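**Shoe collection in Pliseck moves to a sorted-pair system**

Saturday, February 25, 2023

The Reltine reuse depot in Pliseck will stop accepting unpaired footwear next month, after an intake review found that single shoes took up more staff hours than any other item. The depot handled 1,292 pairs last quarter and has shelf space for 1,000 at a time.

Under the new rules, shoes must arrive tied together by the laces or fastened with a rubber band. Removable insoles go in a separate bin, as they are graded for wear on their own.
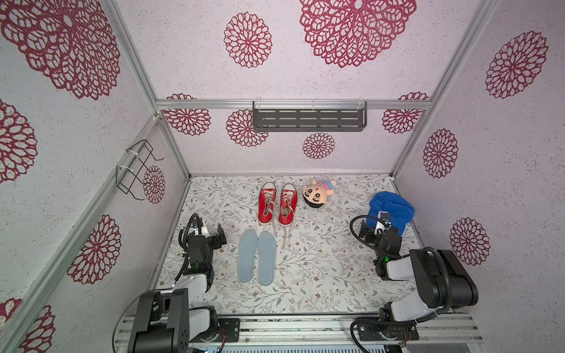
Red sneakers and pale blue insoles.

Canvas footwear is the largest single category at the depot, ahead of leather and molded rubber. It is graded on three points: upper, sole bond and lacing hardware. A pair that fails on sole bond is sent to fiber recovery. A pair that fails only on laces is relaced and returned to stock.
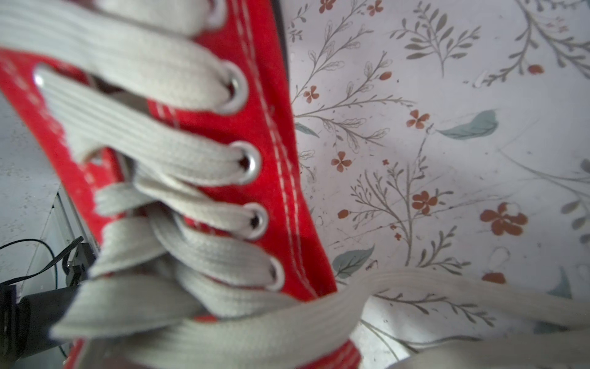 Flat gray lace and metal eyelets on a red canvas high-top.

Bernardo Abreu, who drafted the grading sheet, said eyelets are the part most often missed at intake. A bent rim cuts through a new lace within weeks – the old sheet had no line for it.

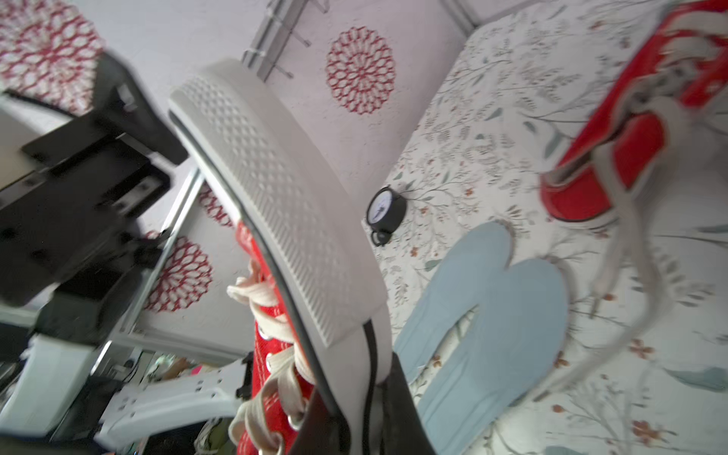 Red canvas upper with cream-white laces.

The depot will also open a second intake room for household textiles, including printed wall coverings and table linens. Floral and lace patterns will be kept apart from plain stock, which goes mainly to the cutting room at Palacios. Reltine has set aside $4,000 for shelving and labels, with work due to finish in May.
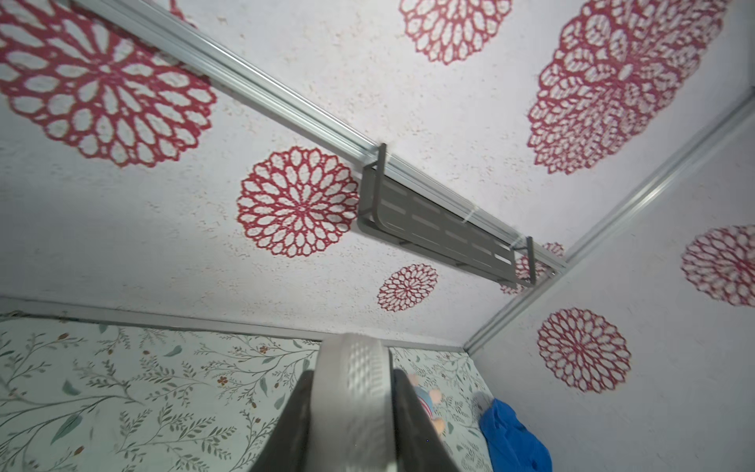
Yolanda Iglesias wrote in to say the pairing rule is overdue but the hours are still wrong: the depot closes before most people in Pliseck get off work, and a bag left at the door overnight is not going to stay paired. She asked for one late evening a week.

Reltine said opening hours are set through the end of May.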